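Two-arm sim cell: right hand closes early on the lemon, left one is fine

Home > Help > Robots and automation > Setup and upkeep

gikholm_bench
18 December 2019

Hi all, long time reader, first time poster. I keep a two-arm cell running in simulation (we call it Pan) and the right hand has started closing before it gets down to the object. It curls up over the lemon and pinches air, then the arm carries nothing back to the box and drops nothing in. The left hand runs the same grasp file and behaves perfectly!

It began after I swapped the hand model for the newer Brosto one in June. I ran 1,000 episodes before the swap and had no trouble worth writing down. Since then I've been through 2,000 and the early close shows up in 320 of them, always on the right. I already reset the joint limits and reloaded the scene -- no change. Any ideas before I roll the whole thing back?

Zihan Dai
Accepted, 14 votes

I had this exact thing on our Laltidano cell and it cost me a good part of a month, so I feel for you. Check the wrist offset first. When you change the hand, the tool point (the spot the planner thinks is "the hand") stays where the old hand had it, and you have to set it again for each arm. My guess is that you did the left and the right is still on the old number.

Open the arm config, find the tool point for the right wrist, and compare it with the left. The sideways value should be mirrored and the rest should match. Then park the hand over the object with the close command turned off and step it down a little at a time. If it stops high, there's your offset.

Also look at what it's resting on. If your object sits on a board and the planner is measuring from the counter, you get a second small error on top of the first, and they can hide each other. Fix the wrist, save, restart (a reload is not enough, it keeps the old values), then fix the height.

pete_r
2 votes

just roll it back. newer hands are always trouble

gikholm_bench

Zihan, thank you!! It was the tool point. Right wrist still had the old hand's number in it, and I'd have sworn I changed both. I'm starting another 1,000 tonight.

For anyone setting up the same check, I do it with the close command off and the left arm parked upright by the cardboard box, well away from the board. The right hand goes over by the lemon, toward the upper left of the cutting board, and I step it down from there. I leave the plate over on the far right where it is -- moving it means redoing the collision shapes, and I'm not doing that twice.
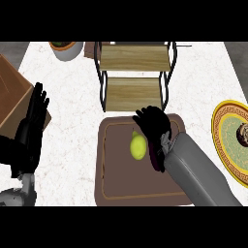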